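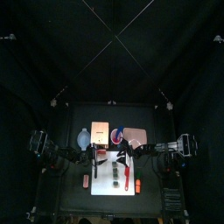
Jan 28, 2024, small table layouts, continued. I have been moving kitchen things around for a good part of the day and I'm more pleased with the result than I expected to be! The rule I keep coming back to is to pick the one bright surface first and let everything else find its place from there. On the charcoal-green top the white cutting board does that job by itself, and your eye goes to the middle of the table before you have read anything else on it. I tried bare tabletop last week and the dark tools simply sank into it. Jin-sol had said they would and I didn't listen (sorry, Jin-sol).

The other half of the rule is that tall or bulky things go behind the board and small things go on it or right by it. You shouldn't have to reach over a pitcher to get to a block. Chiến wanted the cup up front where it's handy, so we tried it, and I knocked it over with my sleeve inside 5 minutes. Back row it is.

The white top turns everything around. Pale pieces get quiet and anything with color or a rough surface jumps out. The red box with the round beige knob is my favorite thing in the whole cupboard, and it looks terrific against white. The metal bucket holds up well too, and so does the speckled block, which I used to think of as a dull piece. Gonzalo still likes the dark top better for everything. We agreed to keep both and label the shelves so each set goes back with its own top.
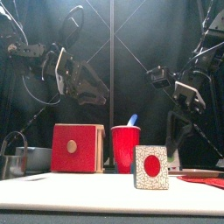
The back row

Order from the left, as we have it on the Miranda sheet: light blue, then the wooden box, then the pink round one with the blue utensil in it, then the pale pink rectangular one. I went through a lot of swaps before settling on this. With the two pinks split up, the wooden box floated around with no home. With them side by side they read as a pair and the box gets to be the plain thing in the middle that you measure from. The small red block goes in front of the box, and once that's down I can place the rest almost without looking at the sheet.

Leaning the blue utensil took some fiddling. It wants to slide around the rim every time the table is bumped. Nuria suggested a pinch of putty in the bottom of the cup, and I'd like to try that before we do anything fancier. Michalis has some left over from the Cleltar shelves.

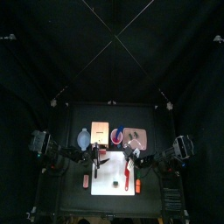

How far back should the row sit?
About a hand's width behind the board. Closer than that and your knuckles catch the rims when you pick something up, and much farther back the row starts to look like it belongs to another table.

On to the small stuff, where I've had the most fun. The dark cubes are lovely on white, crisp as anything, and I keep wanting to put more of them out. Three is enough. I had 7 down at one point and it looked like a spill. A line of them from back to front near the middle of the board leaves the left side for the black tongs and the right side for the red spatula, and you can pick up either one without disturbing the cubes.

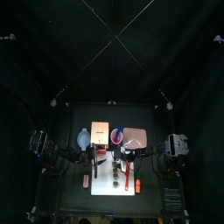
The spatula runs back to front as well, same direction as the cubes. I had it crosswise at first and it cut the board in half, and the free space in front was gone. Turned the long way it takes up hardly any room and the red looks great next to the dark cubes.

To do:
Putty for the cup (ask Michalis).
Wash the board in plain soap and water and dry it standing up. The Grimeso wipes left streaks.
Redo the Miranda sheet with the spatula the long way.
Try the speckled block on the dark top, Gonzalo's request.
Shelf labels, 20 of them, in the big lettering. Chiến has the tape.
Ask Nuria if the Mirier bins can stay until March.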